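How to hang a small ink painting show at home

Updated Wednesday, January 19, 2022

Quick version, since I keep getting emailed about this. You have a few works on paper, a free wall, friends coming in March. No gallery, no budget. Fine.

What you need

Tape measure
Pencil, soft one
Painter's tape
Level
Picture hooks rated above the weight of the frame
Cotton gloves, or clean dry hands

Step 1. Pick the wall

No direct sun. Ink holds up ok, paper and colored washes don't. Not over a radiator. Not the bathroom, ever. I used the long wall in the hallway at Cloditz, north side, gets almost nothing after noon. Perfect.

Step 2. Lay it all out on the floor

Old blanket down first. Frames on top, face up. Move them around. Biggest piece in the middle is the usual choice but try it at one end, with small ones trailing off. Leave it overnight if you can. Take a phone picture of each layout or you'll forget which one you liked.

Step 3. Set the center line

I go 58 inches... no, sorry, old number. 66 inches for this hallway, because everyone is standing and the ceiling is high. Lower if people will be sitting. Mark it with painter's tape the whole lenght of the wall. Middle of every picture goes on that line. Not the top edge.

Step 4. Gaps

8 inches between frames for hanging scrolls and anything with a lot of blank paper. Ink needs air. Smaller gaps ok for a group of studies.

Step 5. Hooks

Two per frame. One hook and it tilts every time a door slams. Measure from the top of the frame to the wire pulled tight, then measure again. Tap in, hang, check level.

Step 6. Food and drink, in another room

Red wine and unframed paper, no. Put everything in the kitchen and let people wander back.
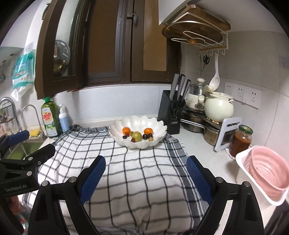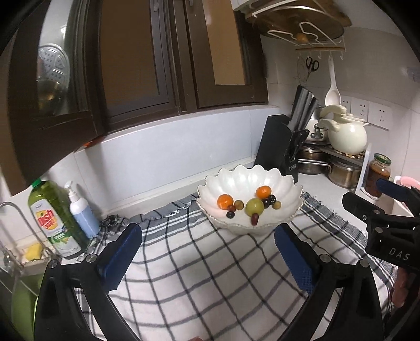
Step 7. Labels

Title, artist, year, medium. That order. Plain card, small type, right side of the frame, all at the same height. If you don't know the year, write "undated". Don't guess. I once put 1853 on a Bautista landscape that was nowhere near that old and heard about it all evening.

Step 8. Lights

Warm LED clip lamps, pointed at the wall from an angle so you don't get glare in the glass. Stand where your guests will stand and check. The Duvusik clips are ok, the Fladodlow ones slip. Turn them off when everyone leaves.

Taking it down

Same gloves. Wrap each frame in tissue, then bubble wrap, bubbles facing out. Store upright, never in a stack. Fill the holes before the paint store changes your color on you. Will add a part on hanging scrolls when I get teh time.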